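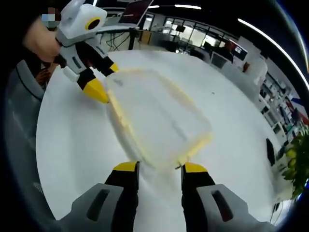

tromovau_dev wrote:
Elsa Oksanen told me to stop blaming the policy and plot the latency between the two grippers first, so I did. The right one reports its finger width 80 ms behind its own video. The left one is fine. Both go through the same recorder, same config.

The task is two grippers on a clear plastic tray. Training runs to the end without complaint. At rollout one side closes late and the tray twists. I had put that down to the tray being transparent.

Recorder is Trollik, stock settings, 18 sequences re-exported so far. Is there a per-device offset in the exporter or do I have to patch it?

kelp_and_wire wrote:
There is one. Look for width_delay in the device block. It takes milliseconds and it is applied at export, so you don't need to record again. Positive values move the width signal earlier. I had the sign wrong for a week.

mforge wrote:
I would not use a fixed offset until you know it is fixed. Plot it over a long sequence. If one device is on its own clock it will drift, and a constant only fixes the middle of the recording.

kelp_and_wire wrote:
It's one recorder. Trollik stamps on arrival.

mforge wrote:
Stamping on arrival is the problem. You get the transport delay plus whatever the queue was doing. Arrival time is fine for logs and bad for two-handed work.

tromovau_dev wrote:
Plotted it. Longest sequence I have is 315 seconds. The lag is 80 at the start and 80 at the end, with a bump in the middle where the disk was busy. So no drift, but the bump is real.

Using width_delay = 80 for now.

lornville_pk wrote:
Different opinion: leave the data alone and fix it in the controller. We run the Heiskanen planner at Lornville and it takes the measured latency for each arm and sends the slower command early. If you shift the training data and the real arm still lags, you haven't gained much.

mforge wrote:
Two different lags. Yours is command to motion on the robot. His is sensor to timestamp on the handheld. You need both numbers and you can't use one to cancel the other.

lornville_pk wrote:
Fair on the sensor side. I still think people spend too long cleaning recordings when the arm latency was never measured. Has it been?

tromovau_dev wrote:
No. Doing that next.

Separate question – the tray is see-through and pose tracking on the second gripper jumps now and then when the tray is tilted. Seven jumps in the set. Drop the sequences or interpolate?

kelp_and_wire wrote:
Interpolate if the gap is a few frames. Drop if it falls during the grasp.

mforge wrote:
Drop them all. You can record more in an afternoon.

tromovau_dev wrote:
Going with kelp on this one, but I'll mask those frames in the loss so I can compare later. Config diff is in my branch, under export/devices. The patch for stamping at the device isn't started.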